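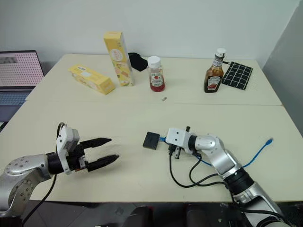 두 팔 로봇에 그리퍼 바꿔 끼우고 비교하는 법

지난번 글에 그리퍼 비교는 어떻게 하냐는 댓글이 꽤 달려서 제가 쓰는 순서를 통째로 풀어 봅니다. 거창한 벤치마크는 아니고요, 토요일 하루 비워 놓고 혼자 할 수 있는 정도예요. 저는 왼팔에 Istska 두 손가락 평행 그리퍼를 쓰고, 비교 대상으로는 Mavham 걸 골랐습니다. 제어 프로그램은 Trumlow인데 다른 걸 쓰셔도 순서는 똑같아요.

준비물

육각 렌치 세트, 여분 나사, 케이블 타이(벨크로로 된 거 추천!), 랜선, 격자무늬 매트, 그리고 집어 볼 물건들입니다. 물건은 마트에서 파는 걸로 충분해요. 저는 상자, 유리병, 소스병을 주로 씁니다. 노란 종이 상자, 빨간 소스가 든 작은 유리병, 갈색 바비큐 소스병을 뒤쪽 테이블에 줄 세워 두면 앞쪽 테이블이 통째로 작업 공간이 되어서 편하더라고요.

1단계. 전원부터 내리기

당연한 얘기 같죠? 저도 당연하다고 생각하다가 커넥터 핀을 하나 휘어 먹었습니다. 팔을 편한 자세로 내려놓고, 제어기에서 토크를 풀고, 전원을 끄고, 그다음에 렌치를 드세요. 팔 두 대를 쓰시는 분은 두 대 다 끄시고요. 한쪽만 끄고 작업하다가 반대쪽 팔이 홈 자세로 돌아가면 진짜 심장 떨어집니다.

2단계. 기계 쪽 먼저, 케이블은 나중에

그리퍼를 손목에 대고 나사를 전부 살짝만 걸어 둡니다. 그다음 대각선 순서로 조이세요. 처음 하나를 꽉 조여 버리면 나머지 구멍이 미묘하게 안 맞아서 결국 다시 풀게 돼요. 작은 나사는 밝은 테이블 위에 두면 잘 보일 것 같지만 은색이면 은근히 묻힙니다. 뚜껑 있는 통을 하나 두는 게 속 편해요(저는 말만 이렇게 하고 맨날 그냥 올려놓지만요).

케이블은 손목 위로 여유 고리를 한 번 만들고 팔 옆을 따라 내려보내는 방식을 제일 좋아합니다. 사진에서 왼팔 검은 케이블이 그렇게 넘어가 있어요. 손목이 끝까지 돌아도 당겨지지 않을 만큼만 남기면 되는데, 이 '만큼'이 어렵죠. 전원을 넣기 전에 손으로 손목을 천천히 양쪽 끝까지 돌려 보면서 정하세요. 팽팽해지면 더 주고, 손가락 앞으로 처지면 줄이고, 그렇게 두세 번 하면 감이 옵니다.

오른팔처럼 선이 아래로 늘어지는 배치도 임시로는 괜찮아요. 다만 그대로 본시험에 들어가지는 마세요. 늘어진 고리가 테이블 위 물건에 걸리면 그 회차 기록은 버려야 합니다. 랜선도 마찬가지로 관절 옆을 지나가게 되면 꼭 한 번 더 치우고 시작하시고요.

3단계. 영점 잡기

전원을 넣고 Trumlow에서 그리퍼를 완전히 닫은 위치를 0으로 잡습니다. 그리고 열기, 닫기를 빈손으로 40회 반복시켜요. 왜 40회냐면... 예전에 스크립트를 그렇게 짜 놨고 고치기 귀찮아서입니다. 그래도 이 정도 돌리면 덜 조인 나사는 대개 소리로 티가 나요. 딸깍거리는 소리가 들리면 바로 멈추고 2단계로 돌아가세요.

이때 손가락이 좌우 똑같이 움직이는지도 보세요. 위에서 내려다보는 카메라가 있으면 좋고, 없으면 휴대폰을 세워 두고 찍어도 됩니다. 저는 Babaei 카메라를 위쪽에 달아 쓰는데, 솔직한 감상으로는 카메라 기종보다 조명이 더 중요했어요. 크림색 테이블은 검은 손가락이 또렷하게 잡혀서 좋은 대신, 조명을 세게 주면 은색 팔에 반사가 확 생깁니다. 노출을 수동으로 고정해 두는 걸 잊지 마세요!

4단계. 물건 위치 고정하기

여기가 비교의 핵심이에요. 그리퍼가 달라졌는데 물건 위치까지 달라지면 뭘 비교한 건지 알 수가 없잖아요. 저는 검은 바탕에 흰 줄이 그어진 격자 매트를 테이블에 테이프로 붙이고, 칸 하나를 기준점으로 정해 둡니다. 매 회차마다 물건을 같은 칸에, 같은 방향으로 놓으세요. 소스병은 라벨이 앞을 보게, 상자는 긴 변을 매트 줄에 맞춰서요. 매트는 시험 시작 전에 똑바로 펴서 붙이세요. 비뚤어진 매트에 맞춰 놓은 물건은 당연히 같이 비뚤어집니다.

5단계. 집어 보기

물건당 동작은 똑같이 갑니다. 접근, 닫기, 150mm 들어 올리기, 2초 멈추기, 내려놓기. 닫는 힘은 낮은 값에서 시작해서 한 단계씩 올리고, 처음으로 안 미끄러지는 값을 적어 두세요. 이 값이 제가 제일 믿는 숫자예요. 성공률만 적으면 둘 다 그럭저럭 잘 집는 걸로 나와서 재미가 없거든요.

물건별로 봐야 할 데가 조금씩 다릅니다.

세워 둔 종이 상자: 폭이 그리퍼 최대 벌림보다 좁은지부터 재세요. 너무 세게 잡으면 옆면이 눌리고, 한 번 눌린 상자는 다음부터 더 잘 잡혀서 기록이 오염됩니다. 새 상자를 넉넉히 사 두세요.

유리병: 뚜껑 말고 몸통을 잡게 하세요. 끝이 가늘어지는 손가락은 좁은 틈에 들어가기는 좋은데 둥근 병을 만나면 닿는 면이 작아서 병이 빙글 돌기도 해요. 첫 시도는 밑에 수건을 깔고 하시길.

소스병: 목이 점점 좁아지는 모양이라 위쪽을 잡으면 손가락이 슬슬 올라가면서 빠집니다. 저는 일부러 높이를 바꿔 가며 두 군데를 잡아 봐요.

6단계. 기록하기

표에는 그리퍼 이름, 물건, 닫는 힘, 결과, 그리고 메모 칸을 둡니다. 메모 칸을 넓게 잡으세요. "살짝 돌았음", "놓을 때 끌림" 이런 말이 나중에 보면 숫자보다 쓸모 있을 때가 많았어요. 한 그리퍼로 물건을 다 돌린 다음에 교체하고, 시간이 되면 첫 그리퍼를 다시 달아서 유리병만 한 번 더 해 보세요. 두 번째 장착에서 값이 확 달라지면 그리퍼 차이가 아니라 장착 차이를 재고 있었던 거니까요.

제 경우 결과만 짧게 적자면, 상자는 Mavham이 편했고 유리병은 Istska가 더 낮은 힘으로 버텼습니다. 손가락 패드를 바꾸면 또 뒤집힐 수도 있을 것 같아서, 패드만 갈아 끼우는 비교는 다음 글에서 따로 해 볼게요. 혹시 실리콘 패드 써 보신 분 계시면 두께 몇 mm짜리였는지 댓글로 좀 알려 주세요!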